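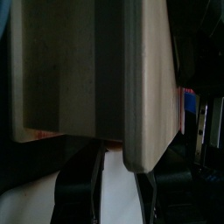 Slide 1. Gripper and wooden block, close up.

Open with the question: can a machine do the washing-up yet? My answer is no, but it can do bits of it.

Say what I mean by a chore. Clearing a kitchen worktop is a chore. Picking up one block is a small part of one.

Slide 2. Two arms, one table. Stress that a mixed table is harder than a tidy one. Things sit close together and the arms get in each other's way.
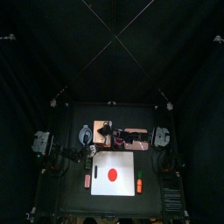

Give the Velard numbers here. They logged 2,106 picks in May, and 16 of those needed a person to step in. Those were all single items on a clear bench. Don't let anyone quote them for kitchens.

Slide 3. Bowls and boards. Thin edges are still slow work. Pause for questions.

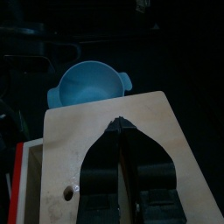 Slide 4. Shop floor first
Lulport has fixed shelves and the same boxes daily. Start there. Homes later.

Filed under: Talks, Robots at Work

2 comments
Adalberto Araújo: Were the 16 all dropped items?
Terby: Good notes. Slide 4 could be longer.

Related
Godoy: a year of packing by machine
Who folds the towels?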